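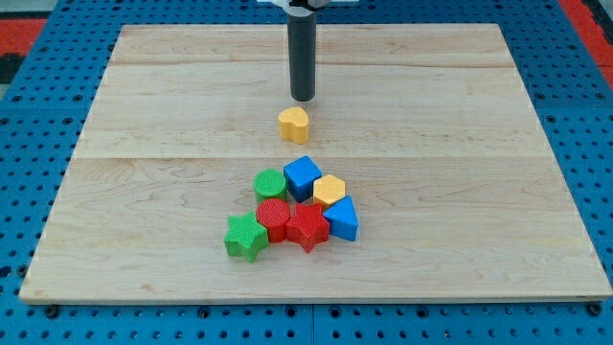
Im Juni hat der Verein in Fernau beschlossen, dass die Mädchen der C-Jugend ab Herbst zusammen mit den Jungen trainieren. Man spart damit 2 Stunden Platzmiete pro Woche. Ich halte diesen Beschluss für falsch, auch wenn ich die Rechnung verstehe.

Ich trainiere selbst keine Mannschaft, aber ich stehe jede Woche am Spielfeld. Gegen Nernlow haben unsere Mädchen vier Tore geschossen, und es waren 80 Zuschauer da. Für ein Spiel in dieser Klasse ist das sehr viel. Eine solche Gruppe löst man nicht auf, weil der Rasen knapp ist.

Es wird gesagt, dass gemischtes Training das Niveau hebt. Das kann für einzelne Spielerinnen stimmen. In Zitik hat man es so gemacht, und nach einer Saison fehlte dort die halbe Mannschaft. Ich wünsche mir, dass der Vorstand vor dem Herbst noch einmal mit den Eltern spricht und auch die Mädchen selbst fragt.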